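Cell 2 at Drirnelside: setting up the wrist view

Gallery by Sunee Nakpan

Welcome to my small gallery page. Several people from the Saturday group asked me how we prepare the arm in cell 2, so I put together my notes. English is not my first language, please forgive if a sentence is a bit stiff.

The arm came to us from Pridico, second hand, with 45 pages of manual and no drawings. We keep also a simulated copy of the cell. Every change of tool position is tried in the simulation before we touch the real machine, which saves us many broken fingertips. The copy is built in Soltani and it takes 200 seconds to load on my old computer, so I usually start it and go to make tea.

The first thing I check is the wrist view. The marker on the wrist module must be fully inside the picture, with its white border complete on all four sides. If one side of the border is missing, the software refuses to find the marker and the check stops there. After this I look at the target post and ask if the gripper is pointing to it.

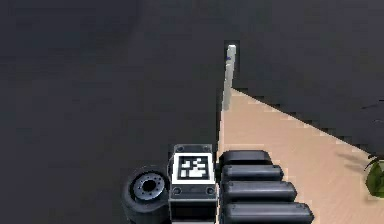 Wrist view in the simulated cell. Marker with full border, white post straight ahead of the gripper at the tip of the tabletop.

For the line-up I use the post because it is tall and thin, and a small error is easy to notice. When the arm is turned a little to one side, I correct the base joint first and the wrist second. I made it in the opposite order for many weeks and had to repeat everything two times.

Please write down the joint values before you correct anything. Our notebook for this is the green one marked Ilomel, on the shelf by the door. One line per check is enough: time, your initials, old values, new values.

About screws. On the real wrist module we tighten them by hand, going across from corner to corner, and then one more time after 80 hours of work. Do not use glue on the threads. The module must come off again when the marker is changed, and a marker with scratches should be changed the same day.

The lamp above the real cell should stay at 68 percent. With more light the white border shines and the marker is lost, with less light the black squares become grey and the result is jumping.

Next I want to add pages for the cable change and for cleaning the joints. If you have questions, leave me a note in the green notebook, I read it every morning before nine.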